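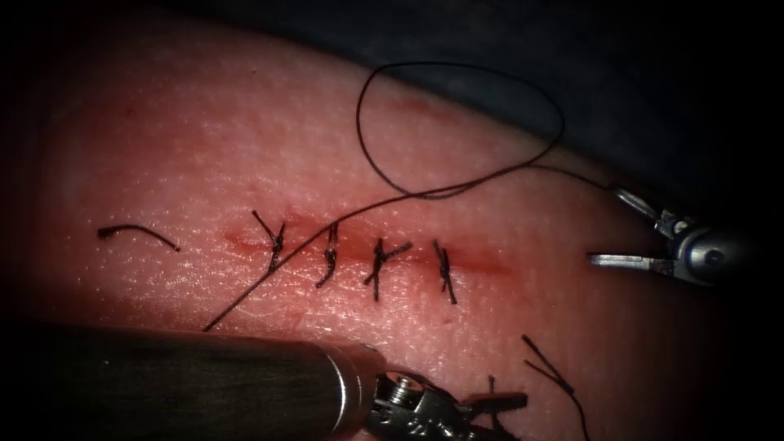 Workshop tips: when a practice arm lets go of the thread

25 January 2024
By Zuzanna Głowacki

Most of the mail this month was about suture practice on the bench, so this page is all about that. It started with a fault we had ourselves at Lorkby, on the two-arm trainer in the back workshop. Henrik Gerlach was closing a pad when the right grasper opened while he was still pulling a throw tight. He had not asked it to open. The thread went slack, the knot slipped, and the left arm, which was still under tension, swung down and put a scratch in the bench. No one was hurt. His hand had been next to the pad a minute before, picking out a thread end, and that is the part we have changed.

The cause was a worn drive cable in the wrist. It had stretched enough that the jaw sat open by a small amount when the controller believed it was shut. Pull hard on the thread and the jaw gave way.

Check the grip before you start

Close the jaws on a scrap of thread and pull it by hand, with the arm locked. It should hold steady. Do this on both arms, and do it again if you change an instrument halfway through. Smooth thread slips sooner than braided, so test with the kind you plan to use. If it slides, stop and look at the cable. Do not turn up the grip force to make up for it. We tried that for 3 days and all it did was fray the cable further.

Keep fingers out while the arms are live

Cut ends of thread lie on the pad and they are tempting to pick up. Leave them until the arms are locked. If one is in the way of the next stitch, lift it out with the instrument or stop the arms first. We now lock both arms from the pedal and wait for the light to go out before anyone reaches in. Long tweezers are not a way round this.

Mind the slack

A long strand makes loops, and a loop can catch on a wrist joint, where there are pins and small gears for it to wrap around. Keep the loop up where you can see it and cut your thread shorter than you think you need. Our fault log has 11 entries for the past year and most of them are thread in a joint. If it does catch, lock the arms, cut the thread on both sides of the joint and draw the piece out along the groove. Pulling it straight out can lift the cable off its guide.

Cables

Write the date on a bit of tape when a new cable goes in. Ours failed at roughly 980 closes, well before we expected, but we practice on stiff pads and pull hard. Look for single broken wires near the pulley with a hand lens. One broken wire is enough reason to change it. The Kelham spares kit has the right crimps for our arms – check yours before you order, as the older wrists take a smaller size.

Pads

Wipe pads with a damp cloth and a drop of dish soap, and let them dry flat. Old stitch holes will tear if you sew through them again, so start the next cut a finger's width away. Dust them lightly with cornstarch before they go back in the drawer or they stick together.

Henrik sanded out most of the scratch in the bench. The new cable is in and the grip test is taped to the wall beside the pedal.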